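The Pelora Kit: How a Robot Learns to Handle Cloth

The Pelora is a robot kit made by a small firm called Rurketti. It is sold to schools and libraries for students in grades 4 and up. The kit has one job. It picks up pieces of cloth, moves them, and folds them. This page explains how the parts work, what the kit does well, and where it has trouble.

What comes with the kit

The kit has an arm, a gripper, a small camera, a power supply, and a set of 24 lesson cards. The arm bolts to a table. The gripper goes on the end of the arm, in the place where your hand would be. The camera is mounted near the gripper, at the wrist. A laptop is needed to run the program and is not included.

The arm bends at joints. Each joint has a motor inside it, and each motor can report its own angle. If the program knows all the angles, it can work out where the gripper is. This is the same math you would use to find your fingertip if you knew how far your shoulder, elbow, and wrist were bent.

Why cloth is hard

A wooden block keeps its shape. If a robot picks up a block and sets it down, the block is still a block, with the same corners and the same sides. A program can store that shape once and use it again.

Cloth does not keep its shape. Push one side of a towel and the other side may bunch up. Lift a corner and the rest hangs down. Engineers say cloth is "deformable," a word for anything that bends or changes shape when you touch it. Each time the gripper moves a deformable object, the program has to look again.

Folds also hide things. A corner may be tucked under the rest of the cloth, where the camera has no view of it. The program must pull the cloth a little, check, and pull again.

How the gripper holds on

A gripper has two sides that close toward each other. Your thumb and first finger work in much the same way. What keeps the cloth from sliding out is friction, the force that resists when two surfaces rub together. Rubber has a lot of friction against most cloth. Smooth plastic has less.

How hard the gripper squeezes also matters. Too little and the cloth slips. Too much and the gripper may pinch several layers when only one was wanted. The Pelora program has 4 squeeze settings. Thin cotton works best at the lowest one. Thick cloth, such as a jacket sleeve, needs a higher one.

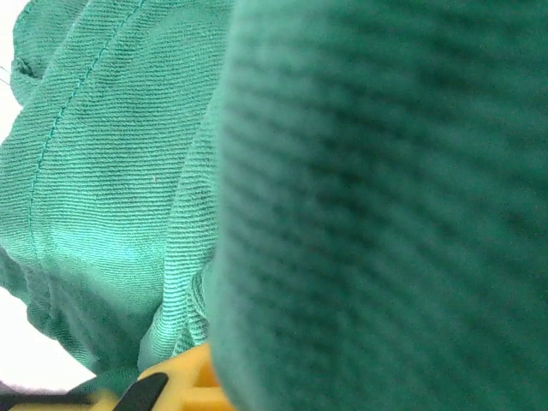 A camera at the wrist has one strong point and one weak point. The strong point is detail. It can pick up small features such as a line of stitching, and a seam is useful to a robot. Seams often run along or near an edge, so a program that finds one has a clue about which way the cloth is turned.

The weak point is focus. A camera lens is sharp only over a certain range of distances. Hold your finger very close to one eye and it goes blurry, while things farther away stay clear. Cloth that bulges up near the lens does the same thing. It can also block the view of whatever is behind it. The program deals with this by backing the arm away and taking another look.

Light and color

Shadows help the program find folds. Where cloth dips down, less light gets in, and the camera records a darker area. Where cloth is raised, it records a lighter one. The program compares the two to guess the shape.

Very bright light causes a different problem. A table that is lit too strongly can come out as plain white with no detail in it. That is fine if the program only needs to know where the cloth stops and the table starts. It is a problem with white cloth, and the lesson cards say to use colored cloth for the first tests.

Our test

Cường Lò, who runs the robotics table at the Remeck library, set up the kit in November and used it for one month. Setup took 2 hours. Most of that was spent on calibration, a step where the arm moves to known points so the program can check its measurements.

Children took turns at the laptop. In the main test, the robot had to pick up a crumpled cloth and fold it once. It was given 24 tries and finished 17 of them. In most of the other tries, the gripper closed on two layers and lifted both. Twice it missed the cloth and closed on air — the program reported this correctly and started over.

What we liked

The lesson cards are clear and use short steps. The program shows the camera view on the laptop, so students can compare what they see with what the robot sees. Replacement gripper pads are sold by a parts shop called Phan and are easy to change with the small screwdriver in the box.

What we did not like

The arm is slow. One fold takes 4 minutes, and younger students lost interest. The power cord is short. The card on camera focus comes late in the set, and it would be more useful near the start.

Safety

An adult should bolt down the arm and be in the room when it is on. Keep hair, sleeves, and fingers away from the joints. The red button on the base stops all the motors. Press it before you reach in to move the cloth by hand.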